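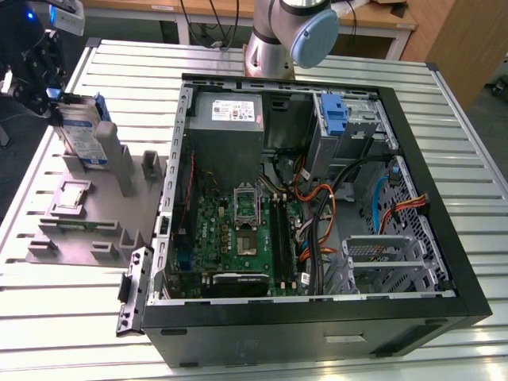 Kiều Block Renovation, Grallwood
Frequently Asked Questions for Tenants, Neighbors and Adjacent Businesses

This page is updated when the permit set or the construction schedule changes. Last revised in February.

GENERAL

What is the Kiều Block?

The Kiều Block is the three-story masonry building at 202 Depot Street, at the corner of Depot and Mill. It consists of the original corner structure and a later rear addition along the alley. The two parts have separate foundations and separate roofs but share a stairwell. In permit documents they are called Part A (corner) and Part B (rear).

Who owns the building and who is doing the work?

Vidano Properties owns the building and holds the permits. Ranano Construction is the general contractor. Electrical, plumbing, elevator and fire sprinkler work is done by subcontractors under Ranano. Questions about leases go to Vidano. Questions about noise, deliveries, dust or access go to the Ranano site office.

What is included in the project?

The permitted scope covers:

Roof replacement on Parts A and B
Masonry repair and repointing on the Depot Street and Mill Street walls
New storefront windows and doors at street level
Repair of the upper-floor window sash, with replacement only where the frame has failed
A passenger elevator serving all floors
A second exit stair in Part B
Sprinklers throughout
New electrical service and distribution
Interior build-out of the upper floors as offices

The ground floor will remain retail. Tenant finishes on the ground floor are permitted separately, suite by suite, and are not part of this scope.

What is not included?

The basement will be cleaned, drained and lit for maintenance access only. It will not be leasable. The party wall shared with the building to the east will be repaired on the Kiều Block side. The sidewalk vault under Mill Street will be filled by the city as a separate job.

Will the building be used for apartments?

No. Residential use was studied early on. Part B does not have enough exterior wall on its east side to give every unit a legal bedroom window, and adding a light well would have removed too much floor area. The zoning allows residential use above the ground floor, so a later owner could apply for it.

SCHEDULE

What order is the work being done in?

Structural stabilization and the roof come first. Masonry and windows follow, one street front at a time, starting with Depot Street. The elevator shaft is built during the masonry phase. Interior rough-in starts once the roof is complete and the window openings are either glazed or covered. Storefronts go in last so that the new glass is not exposed to masonry work overhead.

What are the working hours?

Exterior work is limited by city ordinance to the hours between 7:00 a.m. and 6:00 p.m. Interior work that cannot be heard at the property line may run later. Concrete deliveries are sometimes scheduled for the start of the permitted window.

What could delay the schedule?

The longest lead times are the elevator equipment and the electrical switchgear. Masonry work also stops when the temperature is too low for mortar to cure. Heated enclosures will be used on the Depot Street wall if needed, but not on Mill Street, where the scaffold cannot carry the added wind load.

STREETS, SIDEWALKS AND PARKING

Is the sidewalk closed?

The Depot Street sidewalk stays open under a covered walkway. The Mill Street sidewalk is closed from the corner to the alley while scaffold is up, and pedestrians are directed to the opposite side at the marked crossing. The covered walkway has level ramps at both ends and is lit at night.

How many parking spaces are affected?

Ranano has a right-of-way permit for 4 metered spaces on Mill Street, used for a dumpster and material staging. The loading zone on Depot Street is unchanged. Vehicles parked in the permitted spaces are subject to towing by the city at any hour, including when no work is under way.

Can trucks still use the alley?

Yes, with exceptions. The alley must be kept passable for trash collection and emergency vehicles at all times. Short closures for crane picks are posted at both ends of the alley and sent by email to adjacent businesses. If you receive large deliveries through the alley and are not on the email list, contact the site office.

NOISE, DUST AND VIBRATION

What dust controls are in place?

Mortar removal is done with shrouded grinders connected to vacuum units. The scaffold is wrapped in mesh on the street sides. Interior demolition debris leaves the building by an enclosed chute on the alley side. The sidewalk and gutter are swept at the end of each shift.

Adjacent businesses with rooftop air intakes facing the site may ask for temporary filter material. Ranano supplies it and changes it. Please do not tape over an intake, as this can damage the equipment and may void its warranty.

Will my building be monitored?

Vibration sensors and crack gauges were placed on the party wall to the east before demolition started. A condition survey was made of any adjoining interior where the owner gave access. Copies of a survey are given only to the owner of the surveyed property. If you declined the survey and would like one now, it can still be done, but it will record conditions as of the new date.

I have a new crack in my wall. What should I do?

Photograph it with a ruler or coin for scale, note the location, and send both to the site office. Do not patch it before it has been inspected. If plaster is loose or falling, keep people out of the area and call instead of writing.

UTILITIES

Will power be shut off to neighboring buildings?

One planned outage is required on the Mill Street side when the old overhead service is removed and the new underground service is connected. The utility sets the date and notifies its customers directly. Vidano does not control the date. Businesses with refrigeration, alarm panels or other equipment that must stay on should tell the site office ahead of time so that temporary power can be discussed.

What is the size of the new electrical service?

The new service is rated at 600 amps, three-phase. It replaces several older single-phase services that had been added one tenant at a time. Each ground-floor suite will have its own meter. Upper-floor offices will be submetered, with house loads (elevator, corridor lighting, fire pump controller) on a separate meter paid by the owner.

Is fiber available?

Conduit for fiber is being installed from the alley to a telecom closet on each floor. Tenants arrange service with a provider of their choice. Rooftop antennas require written consent — no equipment may be fastened through the new roof membrane.

HISTORIC REVIEW

Is the building listed?

It is a contributing building in the Grallwood downtown district. It is not individually listed. Exterior changes visible from the street were reviewed by the city before the permit was issued, and changes to the approved drawings go back for review.

Why are the storefronts changing if the building is historic?

The storefronts being removed are later replacements in aluminum and are not considered original. The new ones follow the bay widths and sill heights shown in older photographs. The cast iron columns between the bays are original and will be stripped, repaired and repainted in place.

Will the painted wall sign on Mill Street be kept?

Yes. The sign will be cleaned with low-pressure water only and will not be repainted. Joints within the sign area are repointed by hand. Some lettering has already been lost where bricks were replaced in past repairs, and those bricks will stay as they are.

LEASING

How much space is available?

The upper floors can be leased whole or divided. The smallest office suite in the current layout is 341 square feet, located in Part B beside the new stair. Floor plans are available from Vidano on request. Areas shown on the plans are measured to the inside face of finished walls and may change slightly after framing.

Can former tenants return?

Ground-floor tenants whose leases were in force when the building closed have a first right to lease in the renovated building, though not always in the same suite. The right must be exercised in writing by the deadline in the relocation letter. Month-to-month tenants do not have this right but may apply.

Are rents set?

Base rents for the upper floors are set. Ground-floor rents depend on the amount of tenant improvement work paid for by the owner. Common area charges will be estimated for the first year and adjusted to actual cost after that.

CONTACT

Where is the site office?

The Ranano site office is in the storefront directly across the alley from Part B. It is open during working hours. The after-hours emergency number is posted on the fence at the corner and at the alley gate. Visitors may not enter the work area without an escort, a hard hat and closed-toe shoes.

How do I get schedule notices?

Send your name, business address and preferred email to the site office and ask to be added to the Kiều Block list. Notices are sent when a closure, outage or crane pick is scheduled. Printed copies are left in the box beside the site office door.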